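Tustden household handling project
Progress report to Kevstead, February
Prepared by Esi Antwi

3. Grip fault on the litter task

Of the 207 attempts logged this period, 30 ended with the scoop rotating in the gripper under load. The arm did not register a fault in any of them. The controller reads finger position only, so a handle that turns between closed fingers still reports as a good grasp, and the arm carried on toward the bin with the blade tipped.

Rizwan Talpur reviewed the logs. Most of the failures come from grasps taken close to the end of the handle. Grip tape was already in use on the scoop and did not prevent rotation.

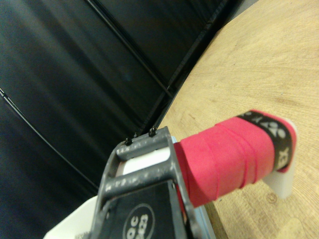
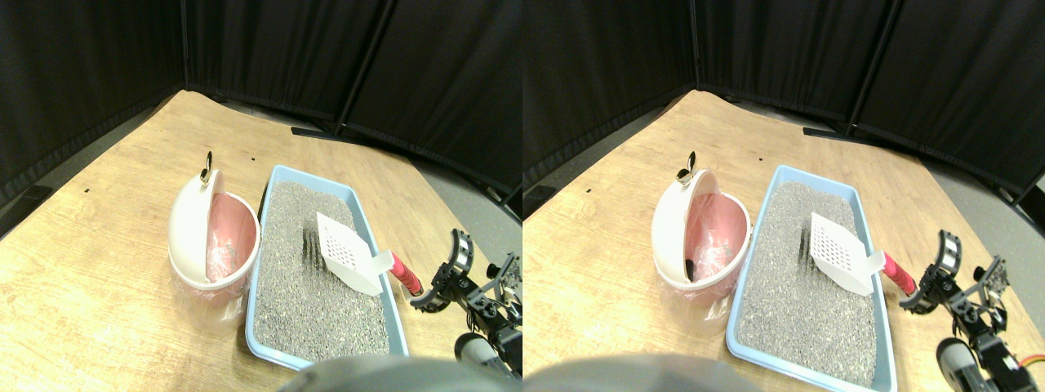 Figures 4 and 5. Litter task, Sarnell cell. Figure 4: gripper finger and wrapped handle, wrist camera. Figure 5: bin, tray, scoop and arm, two views.

Unattended running of this task was stopped on Monday and remains stopped. Waqas Afridi has added a current check on the gripper servo that halts the arm if the load changes by more than 30 percent after closing. It has been bench tested only. The grasp target will also be moved toward the blade, pending new calibration.

Schedule effect: 2 weeks on milestone 4. No change to the budget is requested. Heriberto Giraldo will sign off the restart.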